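**Kondow 32 Indoor/Outdoor Basketball**

We've been selling basketballs to clubs, schools and driveway shooters for a good while now, and if you've ever rung the shop you'll know we can talk about them until your tea goes cold. The Kondow 32 is the ball we end up recommending more than any other, and it's the one most of our own staff take down to the courts after closing, so please forgive us if this page runs on a bit.

It's a size 7 with a composite cover and deep channels, and it has a slightly tacky feel straight out of the box that settles down nicely after a few sessions. New balls can be a bit slippery for the first hour or so (the Rombridge we used to carry was dreadful for it), but the Kondow has been easy to handle from the first bounce. Kids with smaller hands seem to get on well with it too, although for under-12s we'd still steer you towards the size 5, sold separately as the Kondow 32 Junior.

Kamarul Harahap coaches two of the local sides and has been through more basketballs than anyone we know. He took a bag of these for the winter season and used them on an old timber floor as well as the asphalt behind the school, which has a surface like a cheese grater. His players liked the grip on the chest pass and said it came off the backboard softly enough that bank shots were worth practising again. He did mention that the colour fades if you leave it in the boot of the car, and he's right, it does. Please don't leave it in the boot of the car!
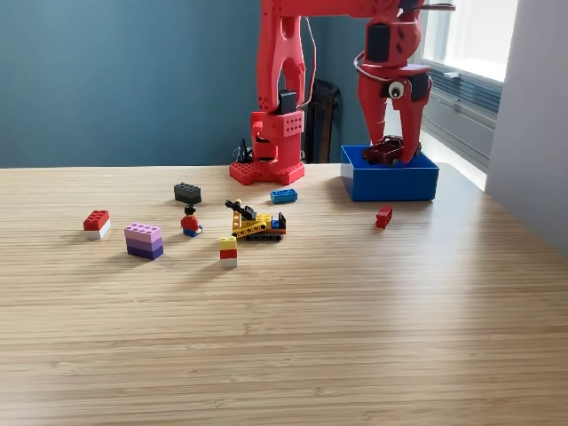

The other thing people ask about is the bounce, and how long it lasts. The bladder is butyl rubber, and in our experience it holds air well from one week to the next, but every ball loses a little and it's worth giving it a squeeze before training. Drop it from shoulder height and it should come back up to somewhere near your waist. If it doesn't, give it a few strokes of the pump and try again. Always moisten the needle first. We replace a sad number of valves each season for folks who were in a hurry, and we've done it ourselves, so there's no judgement from behind the counter.

**The details**

- Item number: 3856
- Size: 7 (men's and older boys')
- Cover: composite, eight panels
- Bladder: butyl rubber, nylon wound
- Colours: classic orange, or navy and grey
- Supplied deflated, with one needle
- Price: $53 each

Clubs buying a full bag should have a word with us before ordering online, as we can usually do something on the price and we'll throw in a Skitent carry bag while we have them. The Skitent holds six balls and has a proper shoulder strap, wide enough that it doesn't dig in on the walk from the car park. We can print a team name on the balls as well. Printing adds a week, sometimes a little more at the start of the season when everybody remembers at once.

If you already own a Shokri pump, its standard needle fits the Kondow valve. If you haven't got a pump at all, add one to your order and we'll pack it in the same carton so you don't pay postage twice.

Cleaning is easy enough. A damp cloth with a drop of dish soap does the job, then let it dry away from the heater. Don't put it through the washing machine. We had one come back in June that had been through a warm cycle with the team singlets, and there wasn't much we could do for it.

Stitching and bladder faults are covered for 2 years from purchase. Keep your receipt, and bring the ball in or post it back to us with a note about what's gone wrong.

Navy and grey is out of stock at present. Orange is on the shelf and ready to go.

Page updated July 3, 2006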